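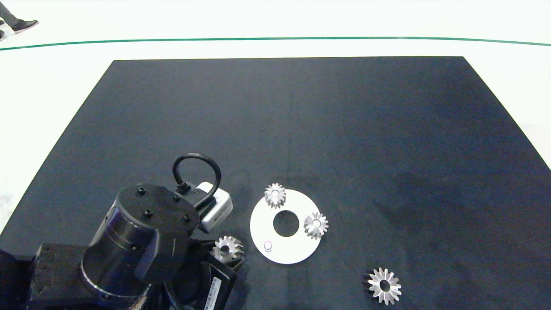

The Case for a Dark Mat on a White Floor

White floors are specified for workrooms because they reflect light and show dirt. Both are sound arguments for the floor. Neither applies to the surface on which small items are sorted, folded or laid out, and I think a dark fabric mat should be standard there.

The first reason is contrast. Paper, pale cloth and clear plastic lose their edges against white. On charcoal or navy the outline is plain from standing height. The second is glare. Fabric scatters overhead light, and a bright floor sends it back at the eye.

Theda Reinholz, who fitted out the Skendlow workrooms, objects that fabric creases. It does. A crease will tip a narrow object and can hide a pin. Her preference is a rigid panel, which costs more and has to be stored upright. I used one for 22 days and went back to cloth. Rolling the mat instead of folding it removes most of the problem, and a crease that remains can be pressed out in 10 minutes.

Lint is the stronger objection. Dark fabric shows all of it, so the mat needs brushing before each use. I accept that as the price of seeing what is on it.

Size matters less than people assume. A margin of 61 cm between the work and the edge of the mat is enough for kneeling. Anything wider tends to be walked on.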